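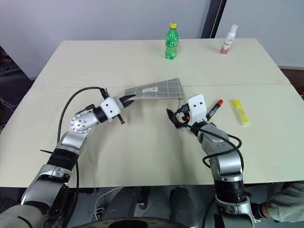 Re: [equip-list] Second cell for Drerness, what to order

Quick one before I lose the afternoon. Answers mixed in below.

> Wullis wants the spending list by December. Do we ask for a full
> second two-arm setup or only spares for the first? And can the
> table wait? Drerness has an old bench we could use for free.

Full setup. Spares only gets us through the summer and then we're back here asking again. Put both on the same request, Peng gave us a better price last time when it was one order.

Don't let the table wait. Ours is two panels with a seam across the middle and I'd want a single top next time. Cream or any light color is fine. The Drerness bench is too narrow for two arms and a cloth held between them, never mind the bottles and pens we leave out.

> How many sets of gripper fingers? Sandow quoted in packs of 8.

One pack per cell to start. Also cable ties and sleeves, they cost nothing and we always forget. The cable loops hang loose around the arms and I'd like them tidied on the new one — ask Sandow if they have a clip kit.

> Cloths?

100. The gray checked ones, same as now. I know 200 is cheaper per peice but there's no shelf for them. If folding goes to a different fabric we're stuck with the lot.

Lead time from Peng was 60 days on the arms, so the form has to go in first, table second. Can somebody check the freight line, I think its missing from the Wullis sheet altogether.

More tonight maybe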